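3. Data collection

3.1 Equipment

Examples were gathered with hand-held grippers, each fitted with a wide-angle camera and a pair of ribbed finger pads. Every finger housing carries a square marker, from which the opening width is recovered in software. No robot arm is needed at this stage. The person collecting holds the gripper, carries out the task by hand, and the recording is later turned into a path for the tool tip. The software that does this was taken over from the earlier Molinent project, with changes to the marker detection only.

3.2 Procedure

Kerubo Laizer and Sheldon Cloutier did most of the collecting, and Amrit Marchand checked the recordings. Work began in September. An episode starts with both fingers open and ends when the gripper has been drawn back from the object. Pauses longer than 2 seconds were trimmed from the start and end of an episode but left in place elsewhere, as we wanted the model to see hesitation near contact.

The camera path is estimated from fixed visual detail in the surroundings. Plain surfaces are poor for this, and plain dark cloth is the worst case we met. Stickers with strong edges and dissimilar outlines gave the tracker something to hold on to - repeated patterns did not help, as they were sometimes matched to one another.
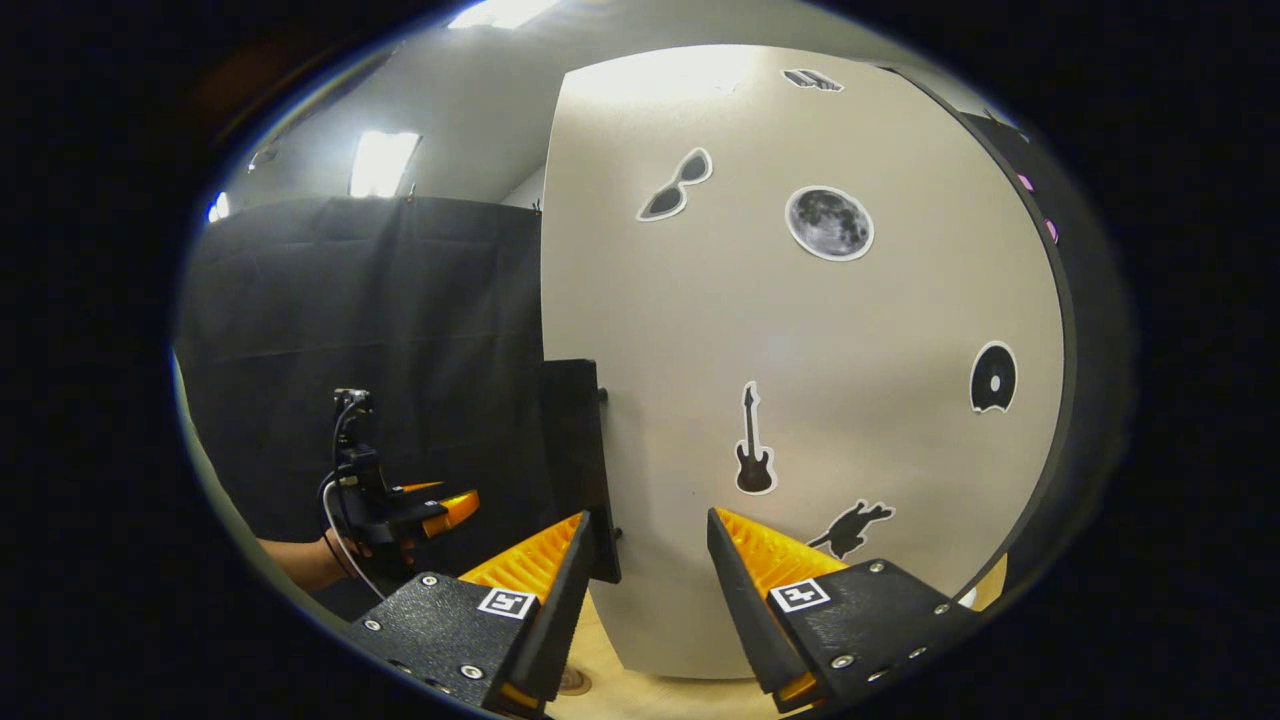 Kerttu Aaltonen, commenting on the first draft of this section, asked whether the model might learn to use the stickers themselves as a cue, in which case it would do badly in a room without them. The point is a fair one. The tracker needs the surroundings but the policy does not, so the training images were cropped to the area near the fingers. Some background remains in the crop, and we have not measured its effect.

3.3 Yield

After checking, 1,222 episodes were kept. Episodes were rejected for three causes: lost tracking, a marker hidden for too long, and a grasp begun before recording had settled. Lost tracking was the most common. It occurred mainly when the gripper was turned quickly at the wrist, and slower turning was added to the written instructions after session 7.

The set was divided by session, so that episodes from one session never appear in both training and test data. Of the 17 sessions, 2 were held back for testing. Réjean Campbell suggested dividing by collector as well, but with so few collectors this would have left too little variety in the training part.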